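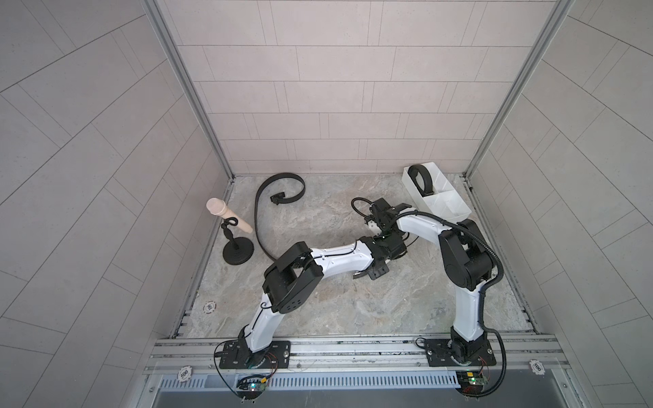
Moving the podcast to a new host

I moved the show off Gerkura in November and it took most of a week. The old plan was $79 a month and the price was going up again. Plarnitz costs less and lets me keep my own feed address, so that settled it.

The export was the slow part. Gerkura gives you the audio and the show notes in separate archives, and the file names don't match. I had 481 files to sort, counting trailers and a few bonus clips I'd forgotten about. Lakmal Abeysekara wrote me a short script that paired them up by length and publish date. It missed the early ones — those had no dates at all — so I did them by hand.

Things to check if you're doing the same:

Put the redirect in place before you cancel. Leave it there at least a month.

Listen to the first and last minute of a few old episodes. Two of mine had been clipped in the upload.

Chapter markers did not come across. I'm adding them back only for the Ladside interviews, which people still look up.

Download numbers restart at zero. My last full month on the old host was 2822, so I wrote that down and moved on.

The old links in my posts still point to the Gerkura player. I'll fix those as I get to them. If you find a dead one, leave a comment with the episode title.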